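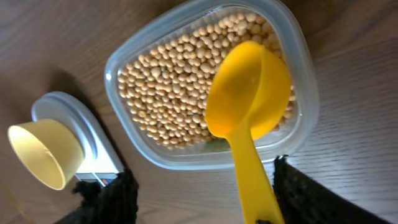
Lurnero Portion Kit

The Lurnero Portion Kit is a tabletop robotics kit for teaching robot arms to scoop and weigh dry foods. It is sold by Kultine, a small hardware company, and was designed by Damián Lozano, who wanted a first project that felt more like cooking than like factory work. It has become a favorite among hobbyists and school clubs, and it's easy to see why: watching a small arm fuss over a spoonful of beans is great fun!

Contents

The kit includes two servo-driven arms, a rail that clamps to a table, a wrist camera, a scoop, a bowl and the Cheon control software. Buyers supply their own kitchen scale, computer and beans. Setup takes an evening for most people, and a good part of that goes to routing cables so they don't snag when an arm turns.

The task

The standard exercise is called Rura. An arm picks up beans with the scoop, carries them to a bowl on the scale and pours until the target weight is reached. The beginner target is 300 grams of soybeans. Later levels move to rice and lentils, which flow quite differently and force the user to slow the pour. 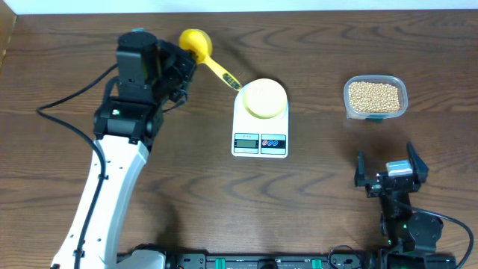

A tabletop setup for the soybean exercise, with the scoop held in the left arm's gripper.

Soybeans are the recommended starting food. They are round, they roll off the scoop cleanly, and the ones that escape onto the table are big enough to pick up by hand (there will be plenty at first).

Training

Users teach the arms by recording demonstrations, then train a model on the recordings in Cheon. The manual suggests 11 good demonstrations before the first training run, though many owners record far more. The shared library held 3,099 recordings as of January, all of them free to download, and mixing a few of those in with your own is a lovely way to get past a stubborn pour.

Reception

Reviewers have praised the open software, the clear manual and the choice of a task with a number at the end of it. A pour is either on target or it isn't, and small improvements show up right on the scale. The main complaints concern the short cables and the gripper's hold on thin handles, which can slip during a deep scoop. Kultine sells a set of 5 spare finger pads, and wrapping the end of the handle in tape is a common fix.

Support is run through an online forum, with a live help session every Thursday evening.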